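Stengate 陶瓷厂开放日，流水账

早上七点四十的车，差点没赶上。到Stengate下小雨，没带伞。厂子在河边，门口排队领胸牌，我的名字拼错了，懒得改。

带我们这组的是Zoila Tello，釉料车间干了12年，说话飞快，翻译跟不上，我也只记了个大概。先看原料棚。泥是从Skarosness运来的，灰的，摸上去很细，据说要先堆着放一个冬天。同组的Recep Bilgin问能不能买一袋带走，不卖。他后来又问了一遍，还是不卖。

然后是注浆。石膏模一排一排，倒浆，等，倒掉多余的，再等。等多久看天气，今天潮，所以慢。旁边修坯的师傅不抬头，刀贴着杯口转一圈，边就齐了。我试了一个，杯口直接塌了，放回泥桶里，没人说什么。

窑房最热闹，也最热。大窑正在降温，不让靠太近，隔着黄线看。Zoila说从前烧煤，现在用电，省心但颜色不如以前“活”。这个我外行，不评论。小窑开着门，里面是Clollico系列的盘子，青绿色，盘底一圈深的，比网上图好看。

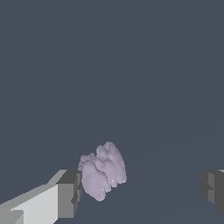
中午在食堂吃，豆子汤加黑面包，汤偏咸，面包可以续。跟Helmi Kokkonen拼桌，她自己在家烧小窑，专门来问釉面针孔的事，笔记写了好几页。她的意思是升温太急，Zoila说也可能是坯没干透，两人聊到汤都凉了。我在旁边听，顺便吃了第二份面包。

下午是瑕疵品仓库，其实大部分人就冲这个来的吧。按筐卖，也可以单挑。我挑了2个碗、一个缺了点釉的壶，一共23块，报纸自己包，在来的人记得带袋子。有个大鱼盘很想要，背不动，算了。

Keane那边的分厂也说要开放，名额40个，要提前邮件登记，周一开始收。想去的早点写，听说上回很快就满了。

几个实用的：
厕所只有原料棚后面有。
地上有泥浆，别穿白鞋（我穿了）。
窑房里不能开闪光灯。
回程末班车大约五点半，站牌上的时刻表是旧的，以司机说的为准。

壶回家装水试了，不漏。盖子有点晃，先用着。照片还没整理完，釉色那几张回头再补上来。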